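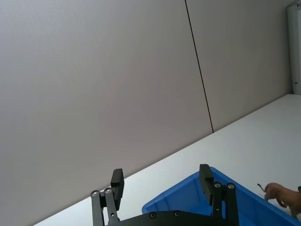 Minutes of the Skaravar teaching group
Month: August. Start 14.00, end 15.20
Present: Manuela Sorrentino (chair), Adelmo Palumbo, Debora Dal Bello, Pak-hei Chiang
Excused: Cormac Ní Chonaill (sent his remarks in writing)
Minutes taken by: Debora Dal Bello

1. Minutes of the previous meeting
Approved with one correction. Under point 3 it was written that Monti will deliver the second leader arm. The supplier is Dradura. Monti delivers only the cables.

2. State of the demonstrations
Pak-hei reported that the toy sorting task has now 410 demonstrations recorded by remote control. Of these, 58 were marked as not usable in the review. In most of them the operator closed the fingers too early and then opened again to correct. Manuela asked if such corrections are really a fault, as the robot should also learn how to recover. After some discussion it was agreed that a correction is kept when the toy is finally in the bin, and removed when the operator gave up. Pak-hei will go through the 58 again with this rule.

3. Hand guiding compared with remote control
Adelmo has tried the hand guiding mode for the same task. He made 17 demonstrations in one afternoon. He finds it easier to feel the contact with the bin, but his own hands and sleeves come into the wrist camera view when he holds the arm low. Pak-hei remarked that this will never be the case when the robot works alone, and he would not like to mix the two kinds of recording. Cormac writes that he has the same opinion, but that hand guiding is useful to show a new operator which path is comfortable for the arm.
Decision: recording stays with remote control. Hand guiding is used for training of operators only.

4. Starting position
Debora noticed in the recordings that each operator starts from a different wrist angle. Adelmo turns the wrist far to the side, so the wall and the table are tilted in his recordings. Manuela does not see this as a problem if it is done on purpose and by everybody. It was agreed to define 4 starting positions and to change between them after each demonstration. The fingers are always fully open at the start. Adelmo writes the positions on the sheet beside the operator's chair.

5. Delay in the remote control
Cormac reports in writing that the arm follows the operator later than before since the update of the Trudulow software. He feels it mostly when lowering the gripper. The others did not feel it, but nobody has measured. Pak-hei will measure before the next recording session. Until then no change.

6. Any other business
The operators ask for a longer pause between sessions. Accepted.
The name of the task folder must not contain spaces (again).

Open actions
Pak-hei: second review of marked demonstrations; measuring of delay
Adelmo: sheet with starting positions
Manuela: ask Dradura for the delivery date
Debora: send point 3 to Cormac for his comment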